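4.3 Checking the planner before a two-arm run
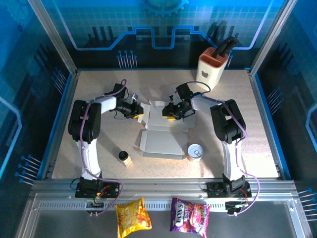
Skurico will report "plan valid" for almost anything. Treat that as a claim to be tested.

1. Load the Trernden profile and set the speed limit to 10 per cent.
2. Open the plan viewer and step through both arm paths by hand.
3. Compare the gripper gap on screen with the real one. If they differ, redo the calibration in 3.2.
4. Run the path once with the grippers open.

Note: the confidence score is worked out from the planner's own model — it says little about flat card, which bends.

Caution: error 114 stops the left arm only. Use the stop button for both.

5. Save the log. Logs over 3,234 lines lose their first entries.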